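Villholm café to stay open through winter after lease is extended

7 Sep 2026

The community café at the old ferry office in Villholm will stay open through the winter after the building's owner, Boychuk Estates, agreed to extend the lease.

The café had been due to close at the end of the month. A letter sent to the operators in spring said the ground floor would be needed for storage while the roof was repaired. Boychuk Estates now says the repairs can be done in stages, with the kitchen and dining room kept in use for most of the work.

Under the new terms the lease runs for a further 11 months. The rent stays the same until November and then goes up by £400 a month, which the café expects to meet from evening bookings and from a small rise in the price of hot meals.

Eyvindur Thygesen, who has managed the café since it opened, said the extension gave staff enough time to plan.

"We had stopped taking bookings past the end of September and we had told our suppliers to expect a last order," he said. "Now we can ring them all back. The bread people were very pleased, I can tell you that much."

The café serves breakfast and lunch six days a week and runs a lunch club for older residents, many of whom come in on the Galuvham bus. A petition against the closure, left on the counter and at the library, gathered 2,000 signatures over the summer. Copies were handed to the parish council and to the owner.

Boychuk Estates said in a statement that it had always meant to find a new use for the ground floor once the roof was sound, and that keeping the present tenant was the simplest way of doing that. It said the scaffolding would go up on the harbour side first and that the main entrance on Tromance Street would not be affected.

There will be some disruption. The terrace is to close when the scaffolding arrives and is not expected to open again before spring. The toilets at the back will be out of use for 3 weeks, and customers will be asked to use the public ones beside the bus shelter. Delivery vans will have to unload on Tromance Street before 8am, as the yard will be taken up by the roofers.

The parish council has agreed to suspend two parking bays outside the building in the early mornings. A request for the bays to be suspended all day was turned down after shopkeepers further up the street objected. One of them told the council's August meeting that the street had already lost spaces to the new crossing, and that people coming from Galuvham would not walk up from the harbour car park in bad weather.

The café's opening hours will change when the clocks go back. It will open at 8.30am instead of 8am and close at 3.30pm. The lunch club will keep its usual times. Soup and a roll will go up by 40p and the daily hot dish by 60p, while tea, filter coffee and children's portions will stay at their present prices.

Evening bookings, which were tried out for the first time last winter, are to be offered again. Groups can hire the dining room with or without food, and can bring their own supper if they prefer, for a small charge to cover heating and washing-up.
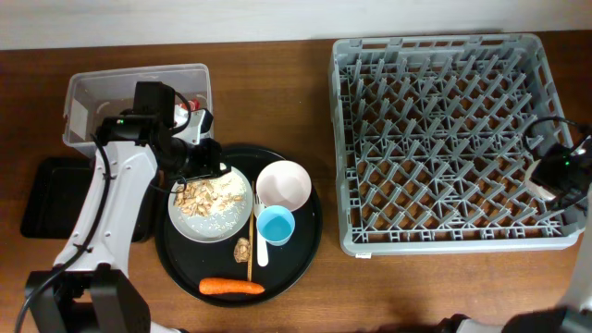

Mr Thygesen said the evening hires had brought in more than expected last year, mostly from the choir, the sailing club and a language class. The sailing club has asked for the same nights again. The choir has moved its practice to the chapel but may come back for its Christmas supper.

Two part-time jobs will be advertised later this month, one in the kitchen and one front of house. A student who worked weekends over the summer is leaving for college, and the other post is new. Both are for the length of the lease. Application forms will be kept at the counter.

What happens after the lease ends is less clear. The café would like a longer agreement, of five years or more, before it spends money on a new cooker and on the floor in the passage, which is badly worn. Boychuk Estates said it was willing to talk about this once the roof was finished and the final cost was known.

The council will be asked at its next meeting whether it would support an application to have the old ferry office listed as a community asset. This would give local groups time to put together a bid if the building were ever put up for sale. The owner has said it has no plans to sell.

Anyone who cancelled a booking because of the planned closure is asked to get in touch with the café before the end of the month, as dates in the run-up to Christmas are being offered to them first.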